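Last updated July 7, 2025

# Villik Street Book Swap: your questions, our answers

We get such good questions at the front table that we finally wrote them all down. If you've never been to a swap before, welcome! Have a read, fill a bag with books you've finished, and come find us in the old Droter Shoes building, two doors down from the bakery.

### How does the swap work?

Bring books, take books. For every book you hand in at the front table you get a paper token, and each token is good for one book off the shelves. Picture books and early readers run on a half-token system, so one novel gets you two of them (parents, this adds up fast, and it's wonderful).

### Do I have to bring something to take something?

Nope! Everyone gets 2 free tokens on their first visit, and kids under twelve can always take one book home without a token. We'd much rather a book went home with somebody than sat on our shelves through the winter.

### What kinds of books do you take?

Almost anything people will want to read. Mysteries, fantasy, cookbooks, memoirs, graphic novels, poetry, gardening, local history, big fat family sagas with a map in the front. Mysteries fly out the door, so if you have a box of them in the basement, please, please bring it.

We also take books in French and would love more of them. The French shelf was a single row last year and now it fills a whole bookcase.

### What don't you take?

- Encyclopedia sets
- Textbooks more than five years old
- Magazines (the laundromat across the street is happy to have them)
- Anything mouldy, or with a strong smell of smoke
- Workbooks that have already been filled in

A cracked spine or a name inside the cover is fine. So are notes in the margins, and a few of our regulars look for those on purpose.

### How many books can I bring at once?

The limit is 88 per visit, which is what fits on our two sorting carts. If you're clearing out a whole house, send us a note first and we'll set aside a morning for you. Small boxes are best. Big ones full of hardcovers are murder on the back!

### How many books are on the shelves right now?

Around 2000, and the mix changes every week. Fiction takes up the whole left wall, sorted by the author's last name. Non-fiction is sorted by subject, and we're a bit loose about it, so you may find beekeeping next to travel.

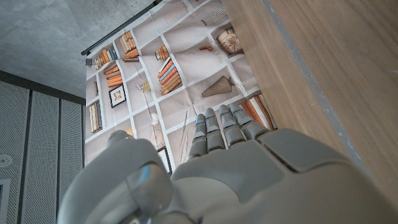

### Can I reserve a book?

We hold books for one week if you ask at the front table or send us an email with the title and your name. After that they go back on the shelf. We can't hold a book that hasn't come in yet, but there's a wish list on the corkboard by the door, and it gets checked every time a new box is sorted. You'd be amazed how often something on it shows up.

### Do tokens expire?

Never. We changed the colour from green to yellow a while back, and both are still good. You can also give them away, and a little envelope of tokens makes a lovely birthday present for a reader.

### Is there somewhere to sit and read?

Yes, at the back, and it's our favourite part of the place. There are armchairs, a long table, and a kettle with a tin of tea bags beside it. Drop a coin in the jar if you have one. Please keep drinks away from the comics bins.

### Do you run a book club?

We have two! The Roussel Club reads one novel a month, usually something translated, and talks about it over soup. The Cedo Club is for science fiction and fantasy, gets quite loud, and is a great fit for teens as well as adults. Both take July and August off and start again in September. New faces are always welcome, even if you only got halfway through the book.

### Is the building accessible?

The front door is level with the sidewalk and the aisles are wide enough for a wheelchair or a double stroller. The washroom has grab bars. If a book is up too high or down too low, just ask and we'll get it for you.

### What happens to books that don't get picked?

After six months on the shelf they move to the free cart outside. Last year 400 books found homes that way, including a complete set of sailing manuals that we'd pretty much given up on. Whatever's left goes to paper recycling.

### Can I help out?

We'd love that! Sorting takes the most hands, and it's the best way to see the new arrivals first. You can come for an hour or stay the whole afternoon. Ask at the front table and we'll show you how the shelves are laid out.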